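Reltness Reuse Workshop
Progress report to the Truta Fund
Apr 8, 2019
Shared 13 times | 2 comments

1. Period covered

This report covers the work done up to the end of March on the desktop computer strand of the grant. The laptop strand is reported separately and is not dealt with here, except where the two share shelving.

2. Summary

The workshop has now taken in 812 desktop towers under the grant. Most came from the Magbanua office clearance and the rest from schools and small firms in the Reltness area. Intake is ahead of plan. Stripping and testing are behind it, mainly on account of the time spent on boards, and section 4 sets out what we are doing about that.

3. Stripping

Every tower is logged, opened, and checked for a drive before anything else is touched. Drives go to the locked cabinet for wiping and are signed for. After that the order is memory, expansion cards, processor, and last the board and power supply, if they are coming out at all.

We have changed one thing since the last report. Data cables used to be pulled and thrown into a shared tub, and by the time anyone wanted one it was tangled with fifty others. They now stay plugged in at the board end until the board itself is dealt with. It is slightly more awkward to work round them, but fewer are lost and fewer have broken clips.
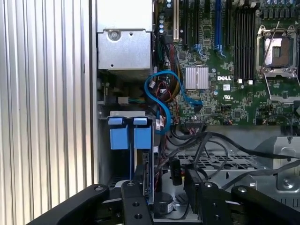
Dell board with the socket open and the blue SATA cable still connected.

Processor sockets remain the main cause of damage on our bench. Contacts are easily bent by a sleeve or a dropped screw, and a board with a damaged socket is worth only its scrap value. Our written instructions now say that an empty socket is to be inspected under the lamp and the result put on the job sheet before the tower is moved. Plastic socket covers have been ordered from Surko. The first pack was the wrong size and went back. The replacement has not arrived at the time of writing.

4. Layout of the bench

The towers are worked on lying flat, open side up. We tried them upright in the autumn to save space and gave it up, as the power supply is hard to support with one hand while the other is on the screws. Laid flat, the whole inside can be reached and nothing drops when it is released.

Power supplies are left in place unless they fail the load test or the case is going for metal. The label on the supply is read at this stage and the rating entered in the log. Drive carriers stay with their case. We have had too many complete machines held up for want of a pair of carriers, and buying them separately costs more than the machine brings in.
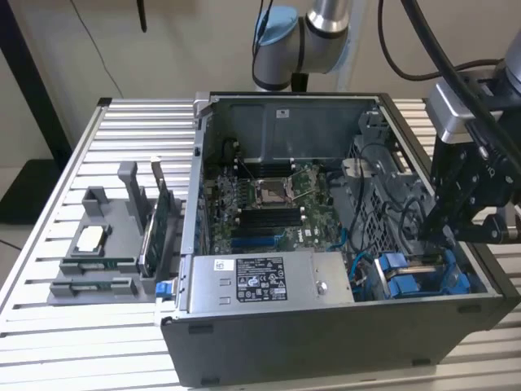

One of the receiving schools wrote to us that it would rather have fewer machines with matching memory than a larger batch with whatever was to hand, as its mixed ones had been the first to give trouble. We have taken this on board. Memory is now paired at the bench and kept in its pair through testing.

The delay in testing comes from the boards queueing behind a single test station. A second station has been costed at 2,000, which can be met from the underspend on van hire if the Fund agrees. A short request is attached to the financial return.

5. Handling of loose parts

Until this year loose parts were put in antistatic trays, which were then stacked, moved and sometimes mixed up. We now use a printed holder that sits beside the tower, with a pocket for the processor and slots for cards and memory. The parts stay next to the case they belong to. The holder was redrawn twice, the first one being too shallow to keep a card upright.

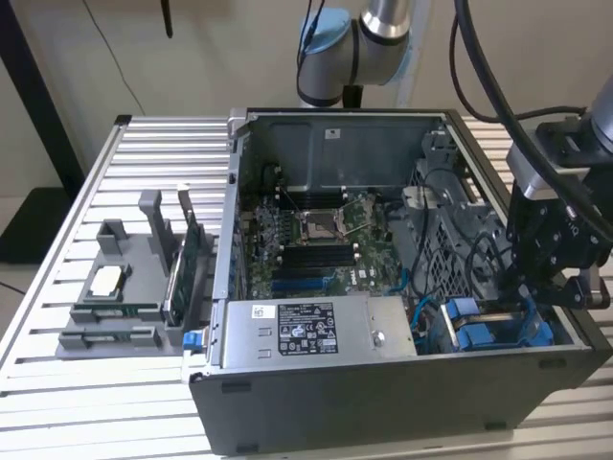
Processor, expansion card and memory modules in the holder beside the open case.

We intend to print more of these before the summer intake. The drawing is available to any other group funded by Truta that wants it.

6. Next period

Clear the board backlog. Fit socket covers as soon as they come. Deliver the next 100 tested machines to the schools on the waiting list. Agree with Magbanua whether a further clearance is likely, as we would need to rent floor space for it and the landlord wants notice.

2 comments

Related items
Reltness laptop strand: progress report
Drive wiping: our procedure and record sheet
Magbanua office clearance, collection notes
How to offer equipment to the workshop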